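Budgeting for a second arm: what did we all forget to cost?

Started by ohemaa_q, 06/07/2020

ohemaa_q
Hello all, long-time reader and very occasional poster! I've been asked to put together next January's equipment request for our little packing and handling bench at Amegashie, and I'd love a sanity check before it goes upstairs. We have one arm working at the white table at the moment and the plan is to add a second. My shopping list so far is the arm, a gripper to match the one we've got, a wrist camera, and a Rullberg controller (I know, I know, but we already have the spares for it).

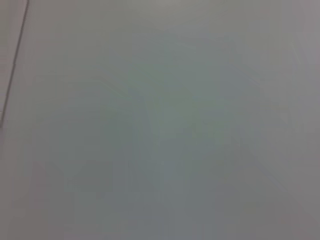
Where I'm really stuck is how much to put aside for the bits and bobs. Last time I allowed £81 for cables and fixings, and it was gone before we'd bolted anything down. The gripper quote from Duvlow is £176 a set for replacement fingers, which made me gulp a bit, and I honestly can't tell whether I should ask for one set or several.

tinsnips
Several! Fingers are consumables, treat them like brake pads. I'd also say get the quote for the stand at the same time as the arm, as ours came separately and the carriage alone was painful.

bonsu_ar
Going to disagree a little with tinsnips there, in the friendliest way. What are you picking up most of the day, Ohemaa? If it's soft or light stuff then a set of fingers can go on for ages, and I'd rather see the money go on a better camera. We skimped on ours and I've been sorry ever since.

ohemaa_q
Mostly light things, Abdul-Rahman, so you may well be right. It's baskets and pretend food for the most part, bread rolls and the like, on and off the table. Same sort of job as this one: 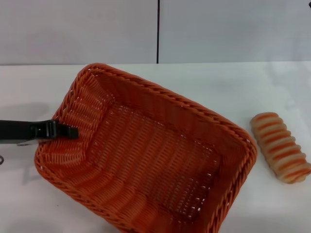 Photo: O. Quartey, Amegashie bench

The new arm would be doing the same work, so I can't really argue that it needs anything grander than the first one. I do want the two to share parts though, it makes the cupboard so much easier to keep straight.

tinsnips
Ah, but look where that jaw is, right over the rim of the basket! Woven stuff is lovely until a finger goes through a gap and the arm carries on moving. I'd still budget for two sets, and I'd put a couple of spare baskets on the list while you're at it. They're cheap enough that no one will query them.

bonsu_ar
Fair point about the weave, I'll give you that one. I still say camera first. Curnholm do a wrist mount for £129 and it fitted ours without any drilling, although you'd want to check the bolt pattern before you order (I didn't, and got lucky).

ohemaa_q
Thank you both, this is so helpful. I'll put in for two sets of fingers and the Curnholm mount, and see what gets crossed out. Does anyone know if they'll hold a quote until January?

bonsu_ar
Ours was only good for a month. Ring them, they're quite nice about it.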